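Notes, Drulirau workshop talk, May 30, 2023
(Rezaul Wickramasinghe)

Slide 1. Thanks, name, Stallitov group. Skip the bio.

Slide 2. Problem. Person types "push the red star over to the green one". Arm has to do it. Old way = script every task. Dosen't scale.

Slide 3. What we did. People drive the arm with no goal, just push stuff. Label the clips AFTER, in plain words. 200 hours of driving. Credit Marchuk for the labeling tool!!

Slide 4. Ask the room: who's tried labeling first? Wait for hands. Our first try, November, drivers got bored and slow. Cut if short on time.

Slide 5. Results. Up to 50 percent fewer failed pushes vs the Benard baseline. Say it slow. 11 held-out commands, 2 still bad (both "between" ones). Don't hide it.

Slide 6. The board.
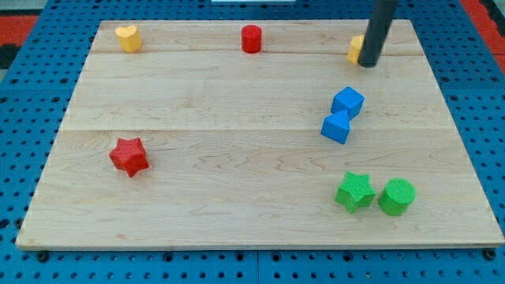

Language is the hard bit, pushing is easy by comparison. "Move the star" means nothing when there's a red star and a green star, so the policy needs color and shape together. Same deal with "yellow", heart or the other one? Point at the blue cube and triangle almost touching, nudge one and teh other may go too.

Slide 7. Next: corrections mid-push. Then questions. Water.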